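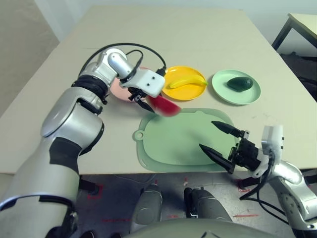 図3-1 双腕による食材模型の移載。左腕がスイカ片を把持、右腕は開指状態でまな板上に位置する。

第3回 双腕マニピュレーション用キットの評価
配布日:2021年10月27日

3.1 対象製品
今回扱うのはNorlow社の双腕作業評価キット「Ellura」である。構成は食材模型、色別の皿、まな板、課題定義ファイル、採点用スクリプトからなる。ロボット本体は含まれない。図3-1では、まな板の奥に桃、黄、薄緑の丸皿が一列に並び、黄の皿にバナナ、薄緑の皿にアボカドが載っている。

3.2 課題の構成
標準課題は6種類で、本講義ではそのうち3種類を使用する。

課題A 単腕移載
指定された模型を把持し、目標領域に置く。把持する腕は課題ファイルで固定されている。

課題B 双腕協調移載
片腕で模型を保持し、他方の腕で受け取るか、置き場所を整える。両腕の作業領域がまな板付近で重なるため、干渉回避が必要になる。

課題C 色対応配置
模型と皿の対応表が試行ごとに変わる。対応表は開始時にJSON形式で渡される。

3.3 把持に関する注意
図3-1の両グリッパは先端の尖った黒い指を持つ。この形状は狭い隙間に入れやすい反面、対象との接触面積が小さい。くさび形の模型では、把持点が重心から離れると指の間で回転が生じる。課題Aの報告書には、把持点の位置と接近方向を模型座標系で記入すること。

まな板には縁の立ち上がりがあり、内側が一段低い。下降の目標高さを卓面基準で与えた場合、縁との接触を見落としやすい。経路計画では縁を含む外形を障害物として登録する。左側に突き出た穴付きのつまみも外形に含める。

3.4 視点と遮蔽
頭部視点では手先の筐体が奥の皿を隠す。図3-1でも桃の皿は縁の一部しか見えていない。遮蔽された皿の位置を毎フレーム推定し直すと値が不安定になるので、直前の有効な推定値を保持し、信頼度を下げて使う方法を推奨する。また、移動中の模型にはぶれが生じる。姿勢の推定には静止区間の画像を用い、移動区間では手先座標からの推定に切り替える。

3.5 採点
各課題は100点満点。採点スクリプトは最終配置、所要時間、接触回数の3項目を読み込む。模型が目標領域の境界線に接している場合は減点となり、落下した場合はその試行を0点とする。乱数の種は1729に固定し、変更しないこと。種を変えた結果は班の間で比較できない。

3.6 製品としての評価
長所は、課題定義と採点が分離されており、独自課題を追加しやすい点である。色分けされた皿は認識の初期確認に使いやすい。

短所は次の通り。
・模型の質量と摩擦係数が付属資料に記載されていない。
・皿の固定具がなく、試行を重ねると初期位置がずれる。
・接触回数の判定が力覚センサの閾値に依存し、既定値の根拠が示されていない。

比較対象として、同種のキットであるNishad社の「Nesberg」を次回取り上げる。Nesbergは皿の位置決め用シートを備えるが、双腕協調の課題を持たない。

3.7 提出物
(1) 課題A、B、Cの採点ログ
(2) 課題Bにおける両腕の手先軌道の図。座標系を明記すること
(3) 失敗した試行の分類表。把持失敗、干渉、配置誤りを区別する
(4) 上記の短所のうち1点に対する改善案。A4用紙1枚以内

ログは書き出したままの形式で提出し、手作業で行を削除しないこと。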